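The Long Winter of the Two-Finger Gripper

By the time I got to Clivberg the snow had been pushed into gray heaps along the parking lot, and Ebbe Solheim was standing in the doorway of the workshop in his socks, waving me in with a coffee cup. He apologized for the socks, then for the coffee, and then he started talking about fingers and didn't really stop until it got dark.

I should say right away that I came expecting arms. Most of us, when we picture an automated workshop, picture the arm - the big swooping thing that turns up in the car commercials. Solheim's shop at Uvell has arms, and he is fond of them in the way a person is fond of a reliable pickup truck. But the arm only gets you to the part. What happens in the last inch is the business of the gripper, and that last inch is what he and his coworkers have spent the winter arguing about.

The question they set themselves sounds small. Uvell packs replacement parts for kitchen equipment: valve knobs, hinge pins, little bags of springs, rubber feet. A packing line has to pick these things out of shallow trays all day without crushing them or flinging them across the room. The old gripper, a suction model, did fine with anything flat and smooth and sulked over everything else. So the plan was to pick a new one, and there were 4 candidates on the list when they began. Two came from Hägglund, one from Grellel, and one was a design of their own that Solheim had been sketching on the backs of packing slips for years.

"I wanted ours to win, of course," he told me, and laughed so hard he had to put down the cup. "You always want yours to win!"

They didn't start with hardware at all, which surprised me. Each gripper was first built as a computer model and put through its paces in simulation, opening and closing on make-believe parts while the real ones sat in their boxes in the next room. Every candidate got 1,000 simulated picks. A run could be left going over supper and looked at in the morning, and if a finger turned out to be too thick to get in beside a hinge pin, you changed a number and ran it again, with no metal wasted and no one sent out to the machine shop in the cold.

The view they work from is usually the one the gripper itself would have, looking out past its own fingers. It takes some getting used to. My first few minutes with it felt like trying to button a coat with somebody else's hands, but Solheim reads it the way my grandmother read a knitting pattern, and he can tell from the slant of a fingertip whether a pick is going to go well.

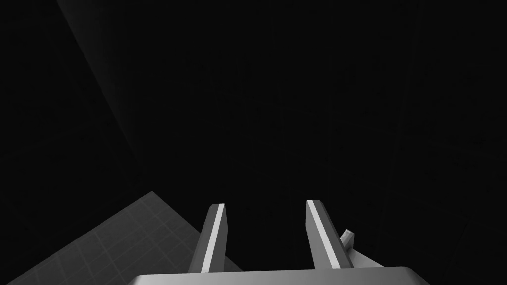

Why do so many workshops still choose two fingers when hands with three, four or five are on the market?

Two fingers that close toward each other are simple to control, cheap to repair and good enough for most small parts, and every joint you add is one more thing to tune and one more thing that can wear out.

That was more or less the view of the whole shop, though it took a while to get there. One of the Hägglund models had three fingers and was, by everyone's account, a lovely piece of engineering. It handled the round knobs beautifully. It also needed more space around each part than the trays could give it, and after a week of watching it nudge the neighbors out of place they let it go with some regret. The other Hägglund, a plain parallel model, went through to the real bench. So did the Grellel, and so (to nobody's great surprise) did the one from the packing slips.

The bench tests were slower and a good deal noisier. Each gripper was bolted to the same arm, given the same trays and run for 30 shifts, with a notebook hanging from a string so that anybody passing could write down what went wrong. I was allowed to leaf through it. "Spring bag, slipped." "Spring bag, slipped." "Knob OK but sounded bad." One entry, in careful capital letters, says only "RUBBER FOOT" and is underlined twice.

The rubber feet, I learned, were the great trouble of the season. In simulation they had behaved like firm little pucks. On the bench they squashed, stuck to a fingertip and came along for the ride when they should have been let go. Solheim's own design was the worst offender. He ended up roughing the finger pads with sandpaper at the kitchen table, then going back and softening the feet in the computer model until the two versions misbehaved in the same way. He was prouder of that, I think, than of anything else he showed me.

The final tally came to 209 dropped parts across all three grippers, and the plain Hägglund had the fewest of them. Uvell has ordered it for the line, to be installed in April. The homemade one came second, and it still has a place on the bench, where it is now being tried on hinge pins with a narrower pair of fingers.

I asked Solheim whether he minded. He thought about it while he hunted for his boots, one of which was under the arm's control cabinet. He said he'd minded for an evening, and then he'd had an idea about the pads, and would I like to see it before I drove home? I said I would, and he put the coffee back on.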